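Ticket: Vovondale town library, public catalogue search returning nothing for words with accents
Product: Koubek catalogue server
Opened by: Dineo Shezi
Status: Solved, left open for the July records

First report. A reader typed "café" into the catalogue and got no results, though we hold a whole shelf of café cookbooks. Typing "cafe" without the accent brings them all up. Same with "façade" and "crème". I love a puzzle like this, so I've taken it on myself!

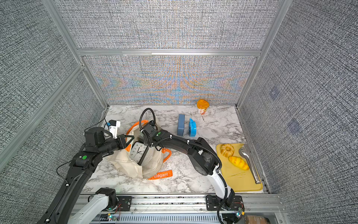
Page last changed: January 2021 by dshezi

Tried first: cleared the browser cache, tried a second browser, tried the staff terminal. No change on any of them, so it isn't the reader's machine. Restarted the search service. Still nothing.

Then a lovely clue. Of the 4,000 records that came over from the old Ostance system, 91 have accents in the title, and every one of those fails. Books we catalogued ourselves afterwards are fine, accents and all. So the search box is innocent and the trouble is in the imported records.

I exported one and looked at it in a plain text editor. The é is stored as two characters, a plain e followed by a separate accent mark. On screen it looks identical to the single é you get from the keyboard, but Koubek compares them as different things. How neat is that?

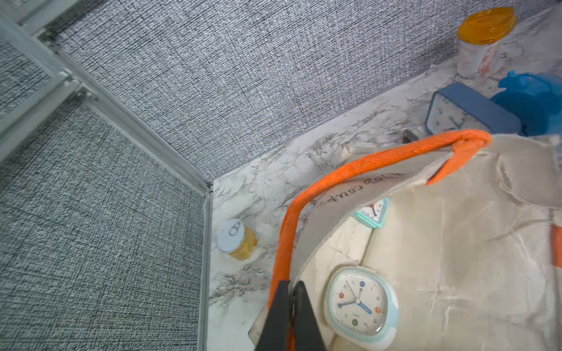
Canvas tote with an orange rope handle, two alarm clocks inside.

What fixed it:
1. Stop the nightly indexing job.
2. Back up the title and author tables. Please do not skip this.
3. In Admin > Records > Clean-up, tick "Combine accents" and run it on the Ostance batch only.
4. Rebuild the index from scratch. A partial rebuild keeps the old entries.
5. Start the nightly job again.

The rebuild took 60 minutes on our server, and you can carry on issuing books while it runs.

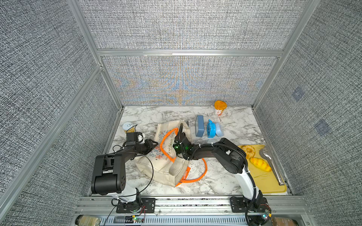 After that, "café" and "cafe" both gave the full list, and so did "crème", which made my afternoon. Author names are sorted too, which I hadn't dared hope for.

Still to do: the Prokcombe branch sends us another 3,000 records in July from the same old system. Run step 3 on those before they go into the index. I've put the setting in the import template, but please check it's ticked.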